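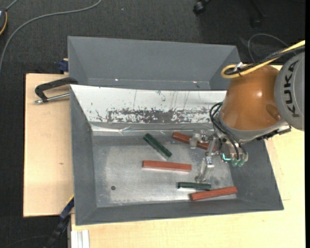
Unit 4 of this course deals with buying a picking cell as a finished kit. Our case is the Udance kit, sold by Prustetti, and the notes below go with the supplier's data sheet, which you should have read before the session. The kit covers the gripper, the hoses and the picking software. The arm is bought separately, and the supplier accepts several makes, so a KUKA like ours is fine. Long narrow blocks in red and green, lying at different angles in a grey bin, are the standard load for the exercise. Note the clear fingers on the gripper, through which the bin floor can still be seen.

Price and contents

The base kit costs 1,358 euros. The spare finger set is 463 euros and is not included. Ottavio Villa will go through the order form in the session. Check the line for fittings, as the Clerkberg version uses a different thread and the two do not mix.

What the supplier claims

The data sheet gives a rate of up to 600 picks an hour. It does not say what parts were used or how full the bin was. For your report, treat the figure as a claim and write down what you would need to ask before relying on it.

Points to look at

Reach. The fingers must get down to the floor of the bin without the wrist meeting the sidewall. Sloping walls help with this, but a part close to the wall is still harder to take than one in the middle.

Overlap. Where one part lies near another, the lower finger may touch the wrong one first. Say how the software chooses between them.

Hoses and cables. These loop outside the arm. Work out how much slack the wrist needs at the far corner of the bin.

Bin fixing. The kit has no clamps. Add them to your costing.

Reading

Galli, chapter 2, on grippers for loose parts. The section on suction cups can be left out.

Reports are due by July 5, 2026. Two pages, with your costing table attached.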